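4.2 Stopping rules near finished furniture

I'll admit we wrote this rule late. Of the 326 approaches logged at Lestinby in June, 56 ended in a manual stop, and most of those were near varnished wood. Our draft standard now says the fingers stay fully open until the operator confirms the target (see Figure 3).
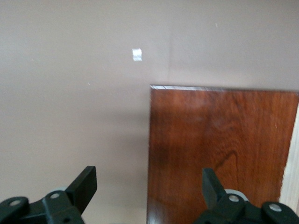
Figure 3. Wrist view, both fingers apart, with a glossy reddish-brown wooden panel against the wall.

4.3 Speed limits

Drultidell caps wrist speed at 20 mm/s once we're close to a surface. I grumbled about that at first (it's slow!), but I've come around, and we kept the same cap for the 124 approaches we ran later at Jurkico. Glossy finishes get their own line in the checklist.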